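4.3 Descaling the Flurnent Countertop Water Boiler

Descale the boiler every 116 operating hours, or when the SCALE lamp stays lit.

CAUTION: Switch off and unplug the unit. Let it cool before opening the lid.

1. Empty the tank through the drain plug.
2. Close the plug. Fill the tank to the MAX line with cold water.
3. Add one packet of Lesari descaling powder and wait 10 minutes.
4. Plug in the unit. Press and hold CLEAN for 8 seconds.
5. Set a cup under the spout and run a small amount through the outlet. 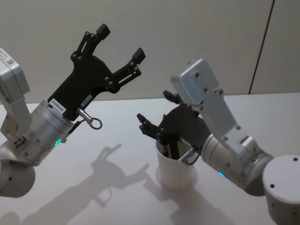
Fig. 4-3. White paper cup on a white tabletop.

6. When the cycle ends, unplug the unit and let it cool. Drain the tank and rinse it twice with fresh water.

NOTE: Do not use vinegar. It damages the outlet seal.

If the SCALE lamp is still lit, repeat steps 1 to 6 once. If it remains lit, see Section 6, Error Codes.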